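Grudon Folding Lectern

A table-top reading stand for churches, chapels and halls where there is no fixed pulpit or where the pulpit is too far from the people. The Grudon holds a full-size lectern Bible or a ring binder of service sheets, and folds flat when the service is over.

The stand is made in solid oak at our workshop in Stesdale and finished with hard wax oil. The book rest is 47 cm wide, with a raised lip along the lower edge and two brass page clips. It can be set at 4 different angles by moving the strut at the back. Felt pads are fitted underneath, so it can go straight on to a communion table or a polished chest.

Many of our customers have a stone or timber pulpit which is now used only at festivals. A stand at floor level suits a smaller congregation, and readers who find steps difficult can use it without help.

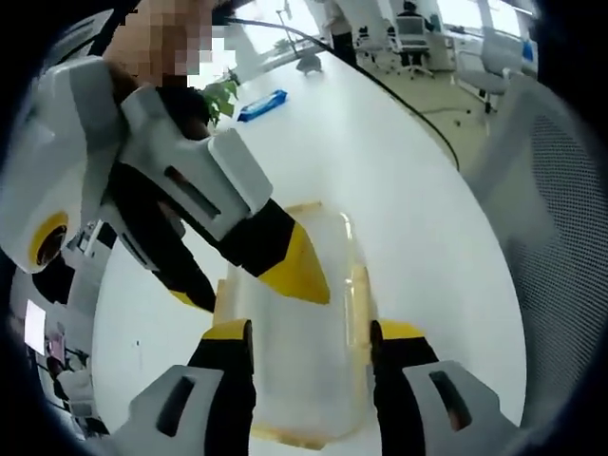 Readings are easier to manage if the markers, spare clips and reading glasses are kept in one place near the stand. We don't supply a case for these. A see-through box with rounded corners, such as the one with the yellow-orange rim, lets a reader check what is inside before the service begins. Put it beside the stand and keep the book rest clear, as anything left under the pages will tilt the book.

The oak can be oiled again when it starts to look dull. Use a soft cloth and a thin coat, and leave it overnight before putting a book on it. Do not use spray polish, which marks the brass.

Options

Cloth fall in white, red, green or purple, plain or with a cross
Brass plate for a dedication, up to 4 lines
Matching floor column by Brundance, sold separately

Lettering on dedication plates is cut by hand by Tomomi Sugawara. Please send the wording with your order and check the spelling of names. We will post a paper proof before any cutting is done.

The taller Ó Súilleabháin model has the same book rest and a weighted foot, and is meant for standing readers where there is no table.

Orders for the Grudon are made up in turn. The workshop is closed for part of July. Visitors are welcome on Saturday mornings by appointment.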